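Caring for Secondhand Team Jerseys: Your Questions

We get such a lot of letters about this at Omon, and most of them come from parents, big sisters and people who have just come home from a rummage sale feeling very pleased with themselves. I've gathered the usual ones here, with the answers I'd give you across my own kitchen table.

Do I have to wash it before I wear it?

I would, even if it smells perfectly nice. Turn it inside out, close any zippers that are going in with it, and use cold water with half the soap you think you need. Skip the fabric softener -- it leaves a film on sports knits, and the film holds on to smells.

How should I fold a jersey with big printed numbers?

Lengthwise first, into one long band, and then loosely from the bottom up. Try to keep a hard crease from landing in the middle of a digit. If the jersey is staying folded all winter, lay a sheet of plain tissue paper over the print and refold it along different lines in March or so, when you're going through the closet anyway.

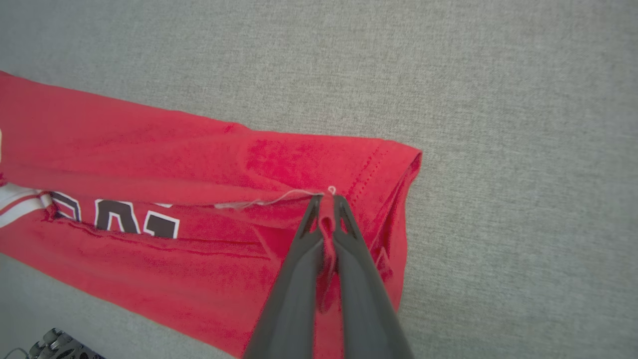
Nathalie Wong writes that she gave up folding years ago and rolls all of hers, tissue inside, and that her oldest print still hasn't cracked. I have no quarrel with that at all! Rolling takes a little more shelf, but if you have the shelf, go right ahead.

There's a loose thread. Can I pull it?

Please don't. Snip it if it's only a tail, and leave a bit to spare. If it's a loop coming out of the knit, ease it through to the wrong side with a fine needle and stretch the fabric gently both ways until it settles.

Can red go in with other colors?

Not for the first 2 washes, and after that only with darks. I once turned a whole load of dish towels the color of strawberry milk, and we used them like that for years.

Where do you do your folding? I only have a tiny kitchen table.

A good folding spot is wide, clean and close to wherever the laundry gets put down, and it doesn't need to be a table at all.

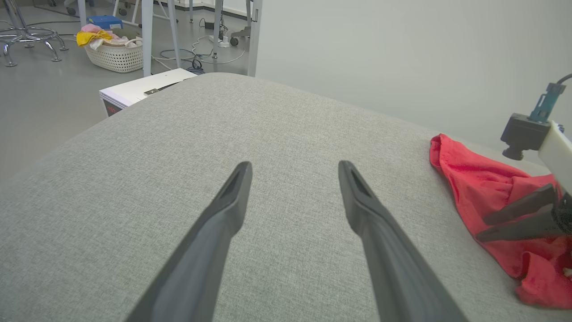
Height matters more than people expect, and so does grip. Slippery knits slide around on a polished tabletop, and you end up chasing the sleeves. A big cushioned surface with a fine texture, like the gray one with the red cloth on it, gives you room to spread things out, and you can keep the basket on the floor just behind. Brush it down first, especially if you have a cat.

Do you take jerseys you can't sell?

Yes, at the Tultby counter, as long as they're clean and dry. Stains are fine, and so are missing trims. We cut those up for patches and bag linings.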